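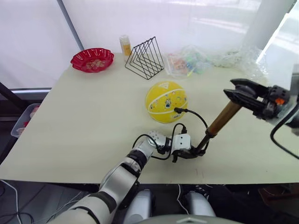

Yeison Ospina wrote:
Put the red bowl in the kitchen and you've solved half of it. Snacks breed clutter. A table with food on it is a table people stop at, and people who stop put things down.

Lizeth Chambi wrote:
The snacks are the only part of that table I'm at peace with, Yeison. My original question still stands, for anyone who skipped to the end: what do you let live on a table permanently, and where does the rest go? I'm using the back edge as a shelf and the middle as a table. It works until about the third thing that won't stand up.

Bolero wrote:
I'm with Yeison on the bowl but for a different reason. Scalloped rims look lovely and don't stack with anything. I had 3 of them from a discount place and they took up a whole cupboard out of spite.

Warrier wrote:
Counterpoint: a wavy-rimmed dish is exactly what you leave out. It's the one item back there anybody would choose to look at. Lose the bags.

Lizeth Chambi wrote:
Everybody has a plan for the bags and it's always "lose them." Lose them where? They have stuff in them.

OK, longer version. I bought an Odton drawer unit in June and it was supposed to swallow all this. It's 9 inches deep inside. The ball doesn't fit. The long-handled thing doesn't fit unless it goes in diagonally, and then the drawer holds that one item and a lot of triangular air. So what fits in the drawers is batteries and takeout menus, and what doesn't fit is everything I use. 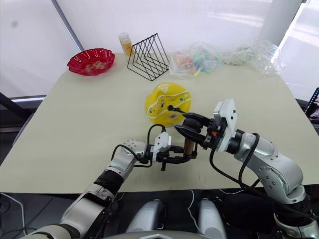

The black wire rack was my next idea. I figured I'd file the flat stuff upright in it like records and get the back edge down to the rack and one dish. In practice the slots are triangles, and I own nothing triangular. Envelopes lean. Bags slump out of it like somebody leaving a bar. I've ended up arranging other objects near it and calling that a system.

Bolero wrote:
Those racks are for files, or maybe books. Mine held mail for a while and then it held one piece of mail for two years.

Warrier wrote:
Clip the bags. Fold the top over twice, binder clip, then hang the clip on the wire. Rack finally earns its rent. Clear bags are fine for this, you can see the colors through the plastic and grab the right one.

Yeison Ospina wrote:
Hanging bags off a file rack is how you get a tipped rack and candy on the floor. Or whatever's in there.

Warrier wrote:
Small bag on each side. It's a seesaw, it's been tested by generations of children.

Yeison Ospina wrote:
Generations of children are why I don't trust it.

Lizeth Chambi wrote:
Warrier, I tried this around lunchtime. The small bag hangs fine. The bigger one is too floppy and pulls the whole business toward the wall, so Yeison gets half a point and I'd like him not to mention it.

Yeison Ospina wrote:
Wouldn't dream of it. Half a point noted.

Onska_shelves wrote:
Long-time lurker, strong feelings about bottles. If you've got a little clear one with a white cap, please label it. I ran a whole summer on the theory that mine was honey mustard.

Bolero wrote:
What was it

Onska_shelves wrote:
Furniture wax.

Bolero wrote:
Back to the ball, please. A round thing on a table is never stored, it's parked. I'd give it its own dish. Does it sit in the red one?

Lizeth Chambi wrote:
I'm not putting it where the snacks go! Also the ball has little cartoons all over it and I've grown fond of it in the middle. Guests roll it back and forth during dull conversations.

Warrier wrote:
Then it's a centerpiece. People pay 130 dollars for a bowl of fake lemons that does less.

Yeison Ospina wrote:
A centerpiece that rolls off is a hazard. Get a curtain ring or a jar lid and sit the ball in that. And put a hook on the wall for anything with a wooden handle. I'll die on that one.

Lizeth Chambi wrote:
Rental. No holes in the walls.

Yeison Ospina wrote:
Hook on the side of the Odton, then.

Lizeth Chambi wrote:
Huh. That would give it a job. I'll look for a stick-on one tonight. The jar lid is a yes too, I have a drawer full of those, they fit beautifully.

Bolero wrote:
And the snack bowl?

Lizeth Chambi wrote:
Stays out. Stop asking.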